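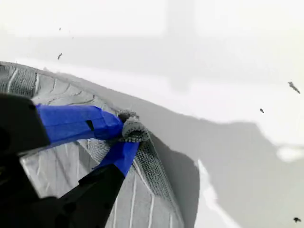 A reply on the Stullville neighborhood board said gray towels like these pull up along the edge when the hem shrinks more than the middle, and that no amount of careful folding will fix it. Someone under that said to cut the hem off. I'd like a second opinion before I take scissors to them.

I have 18 gray kitchen towels, all from the same order from Ekell. They are pale gray with lighter lines, and the cloth is a bit nubby. They went through the wash for the first time in September and came out fine. Now the edges don't sit flat. When I fold one in thirds lengthwise, the long sides come out crumpled and the ends don't line up. When I pick one up by the edge to shake it, the cloth bunches into a lump where I'm holding it.

What I do now: warm wash with the other kitchen things, regular detergent, tumble dry on high until the dryer stops by itself. Sometimes they sit in the dryer overnight. I don't use softener.
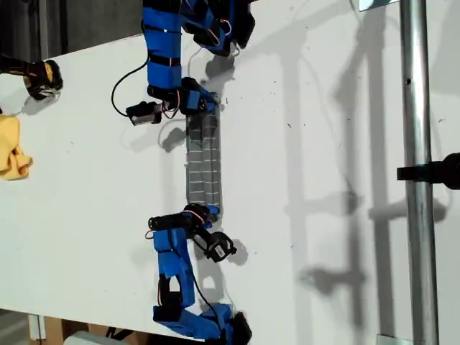
I fold them into long strips so they fit side by side in a shallow drawer. Folded in squares they are too tall and the drawer catches. So I need a fold that stays narrow, and I need the edges to behave. Is it the dryer, the fold, or the towels?

Posted by drawer_trouble, 9 May 2025
Viewed 1386 times

grayrack

Mostly the dryer. High heat until it shuts off is too much for cotton towels with a looped surface. The hem is folded over and stitched, so you have several layers plus thread, and that part doesn't move the same way as the single layer in the middle. After enough hot cycles you get a wavy edge or a puckered one.

You probably can't get all of it back, but you can get most of it. Wet the towels through again. A rinse and spin is enough. Take them out while they are damp and pull each one square. Hold two corners of a short side and tug them apart, then do the other short side, then go down the long sides a hand's width at a time. Lay them flat or hang them over a rail with the hem straight. When they are nearly dry, press the hems with your palm, or with an iron if you own one and don't mind using it. I iron the hems only and leave the rest alone so the loops don't get squashed.

After that, dry on low and take them out a little early. Don't leave them in the drum overnight. Whatever shape they are in when they cool is the shape you get.

For the narrow fold, use the lines in the cloth. If your towels have straight lines along the length, pick one a third of the way in from each side and fold along it. It's a lot easier than trying to match two wavy edges to each other. Check the ends before you smooth the middle. If they are off, open it and start over – pushing the cloth around after it's folded makes the crumpling worse.

I would not cut the hems off. Looped cloth sheds badly once it's cut, and you will be picking gray lint out of everything.

drawer_trouble (comment)

Thanks. I did four of them this way last night. The long sides are a lot better. One short end is still wavy on all four, the end with the care tag. I hadn't thought of using the lines.

grayrack (comment)

The tag is sewn into the hem so that end is thicker. Fold that end to the inside and forget about it.

Kalinowski2000

cheap towels do this. I had some from Drorkano that did it after two washes and I gave up and used them for the car. Buy flat weave ones, they fold like paper.

drawer_trouble (comment)

I have 18 of them so I'd rather keep using these for now.

pantryshelf

The answer from grayrack covers the washing. I'll only add something on the drawer.

If long strips keep opening up, fold in thirds lengthwise and then once across, and stand them on the folded edge. Mine end up around four inches tall that way. Measure the inside of your drawer first, at the front, where the lip is. If there isn't room to stand them up, keep the strips but lay them all with the open side facing the same way. Each one then holds the next one shut. A full drawer works better than a half-full one, and you can fill the gap at the end with a dishcloth.

For shaking them out, hold two corners of the short side and not the middle of the long edge. With thick cloth a pinch in the middle always bunches, even on a new towel, so I wouldn't count that as something wrong with yours.

Also check whether they are all the same size now. I had a set where the ones used most had shrunk about half an inch, and I was blaming my folding. I sorted them into two piles and that was the end of it.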